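About Zidico

Zidico sorts and repacks mixed household goods. Shops and warehouses send us the cartons they can't be bothered opening: returns, ends of lines, boxes where the label fell off. We open them, work out what's inside, put like with like and send it back in a state somebody can sell.

That is the whole business. We have read a lot of About pages in this trade and most of them promise to transform something. We doubt it. A carton of odds and ends gets sorted properly or it doesn't, and the customer finds out which when they cut the tape.

How we got started

We began in a rented unit on the Pletwood estate with one bench and 42 cartons of mixed kitchenware that another firm had already "processed". Half of it was in the wrong box. We charged for the second sort, the customer paid, and we have been wary of the word "processed" ever since.

In our second December we ran out of floor and moved to the building on Gowda Street, where we still are. It's bigger and colder. The roller door sticks in wet weather and the parking is poor, so please ring before you send a truck.

What we take

Small, dry, unboxed or badly boxed goods. Brushes, utensils, hardware, bathroom bits, toys without batteries, stationery. The smallest job we'll quote on is 20 cartons. Below that, you would honestly be better off doing it on your own kitchen table over a weekend, and we'll tell you so on the phone.

We don't take food, liquids, glassware or anything with a use-by date. We don't take clothing either — we tried it for one season and were no good at it.

What it costs

Our set-up fee is $995 for a new customer, and yes, people complain about it. It covers going through a sample of your stock and writing the sorting list, the part everyone else seems to skip. If you come back with the same kind of goods you don't pay it again.

After that we charge by the carton. We don't charge by the hour, having been on the wrong end of that arrangement ourselves. We've also been offered plenty of software that claims to price a job from a spreadsheet. The spreadsheet always says the cartons are full and the labels are right. We'd sooner open a few.

Claims we won't make

You won't find an accuracy percentage on this page. We've seen the ones other firms print and we have never been shown how they were worked out. Ask us for the error sheet from a recent job similar to yours and we'll send it, with the customer's name taken off.

We don't call ourselves green. Plenty of what comes through here was cheaply made and shouldn't have been bought in the first place, and putting it in a tidier box doesn't change that. Cardboard gets flattened and baled. Broken stock goes back to you or to the tip, whichever you tick on the form, and the tip fee goes on your invoice at the rate we paid.

How the sorting goes

Every carton is booked in before it's opened. If the count on the outside doesn't match the count inside, we write down both numbers and carry on. Arguing about it is between you and your supplier.

Loose goods are picked out of a bin. Ours are grey metal and they get scratched and rubbed pale quickly, but they hose out clean and they don't crack in July. We keep the number of items in a bin low. A heaped bin looks like hard work and mostly hides things — a wide hand brush will cover any number of small parts if you let it.

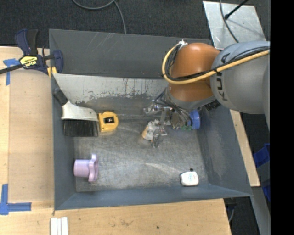

Where to find us

Gowda Street, on the Wandeswood side of the railway line. Reception is open weekday mornings. Goods in closes at 5 and we do mean closes.

If you'd like to see the place before sending us anything, ask. We'd do the same in your shoes. Wear closed shoes and bring a jumper, and allow some time to find a park.

Page last checked Wednesday, July 17, 2024. Prices don't include GST.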